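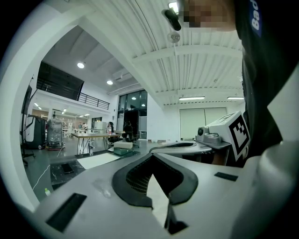 **When does the Denton hall open again?** Early March, at nine in the morning, with the new lights on from day one.

I popped in for a nosy and I'm so pleased we kept the ribbed ceiling (there was talk of boarding it over!). The relighting came to £3,739, and nearly £2,733 of that was raised at the Skevness summer fair – brilliant going. Evening classes start up again the same week, 5 of them so far, and the kettle's back too.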